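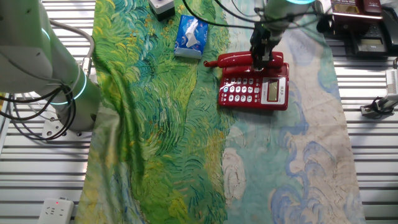 Red corded desk phone, handset across the top

Hi all,

Replying to the message from this morning, which I'm quoting so it doesn't get lost in the digest:

> Our building in Katness got the letter from Voten saying the copper
> lines go away in October. My mother has had the same number for
> decades and does not want a cell phone. Has anyone moved an old
> corded phone over to the internet kind of service and kept the
> number? Do I need to buy her a new phone? And what happens when
> the power is out? She's on the 6th floor and the elevator goes
> out too, so I do worry.

We went through this with my aunt last year, so let me tell you how it went (get a coffee, I type long).

First thing, do NOT let anybody cancel the old line before the number has moved. My aunt got a very friendly call asking if she'd like to "close out" her account, and she nearly said yes to be polite! If the line is closed first, the number can go back in the pool and then you're begging. You start the transfer with the new service and they take it from there. Have a recent bill in your hand, and check that the name and address on it match what you put on the form, right down to the apartment number. Ours got kicked back once over "Apt" versus "Unit" and that cost us a week and a half.

Second, no, she probably doesn't need a new phone. Ours plugs right into the little adapter box, same cord, same jack. We used the Truretti one. Push-button phones should be fine. Rotary is hit and miss, and ours would ring but wouldn't dial out, so that one is retired to the hall shelf. 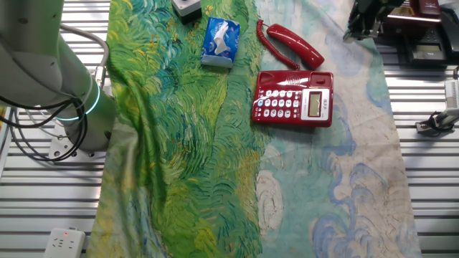

Now the power question, and I'm glad you asked it. The old copper line carried its own power, so a plain corded phone worked in a blackout. The new kind doesn't. If the router is out, the phone is out. We bought a small battery backup and plugged both the router AND the adapter into it (I only did the router at first, very smart of me). In our test it ran 272 minutes before it started beeping. Yours will depend on what's plugged in. I'd still talk her into keeping a cheap cell phone in a drawer, charged, even if she never looks at it.

Also ask the new service how emergency calls get their address. You have to type it in yourself with some of them, and it's buried in the settings. Put the floor in.

On cost, we paid $131 up front for the adapter and the battery together, and the monthly bill went down. I don't remember the exact amount so I won't guess. The repair counter at Dvořáček had the batteries cheaper than anywhere I looked online, and they'll take your old one for recycling.

One more thing, if she has a medical alert button or an alarm that uses the phone line, call that company before you do anything. Some of the older units don't work over the new service at all and the replacement took forever to ship.

Write back and tell us how it goes, and good luck with your mother!

Recent threads on this list
- Voten letter, what does "service change" mean?
- Static on the line when it rains
- Extra-long handset cords, where to buy
- Answering machine tapes, worth saving?
- Moving a number between two counties

Archive page last updated: October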